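From: Abelardo Lagos
To: Lerkley building services list
Date: June 23, 2023
Subject: Re: Flicker after changing tubes to LED

Valentina Zúñiga wrote:
> We have replaced the fluorescent tubes in the upstairs workroom at
> Trememport with LED tubes from Ackah. Same length, same caps. Two of
> the fittings now flicker for up to 30 seconds after switch-on and one
> does not light at all. The supplier says the tubes are fine. The
> fittings are old and I have no drawings for them. Is it the starter,
> or do I need to rewire?

Valentina,

It depends on which ballast is in each fitting, and you will need to open them to find out. Isolate at the board first and prove dead at the terminals.

If you find a heavy wound choke and a small round starter in the side of the fitting, it is a magnetic type. Most retrofit tubes will run on these, but the glow starter must come out and the dummy starter supplied with the tube must go in. Leaving the old starter in place is the usual cause of a slow or flickering start. Check also for a capacitor across the supply. It does no harm to the tube but it spoils the power factor, and I take them out when the fitting is open anyway.

If you find a long, light box with several thin wires to each end, it is an electronic ballast. Tubes made for magnetic gear may flash, stay dark or fail early on these. Either buy tubes listed as compatible with that ballast or remove it and wire the mains direct. If you go direct, read the sheet for your tube before touching the lampholders. Some take line and neutral at one end only, others take line at one end and neutral at the other. Mark the fitting afterwards so that the next person does not put a fluorescent tube back in.

We did the Bonda site in March. Out of 12 fittings, 8 had magnetic gear and the rest electronic, all behind identical covers and on one circuit. I would not assume yours match either.

On dimming: do not put these tubes on the dimmer that feeds your round fittings unless both are rated for it. Mixed loads on one dimmer are a separate source of flicker and hard to trace.

For layout, a similar mix of round and linear fittings under a beamed ceiling:

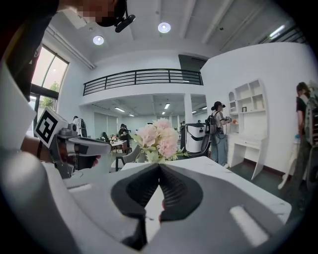
Round lights and linear fitting, beamed ceiling.

With exposed beams, check the fixings while you have the covers off. Screws into old timber work loose, and a fitting that moves can disturb the lampholder contacts.

Please post the ballast markings when you have them. My notes on rewiring are in the list archive, message 647.

Abelardo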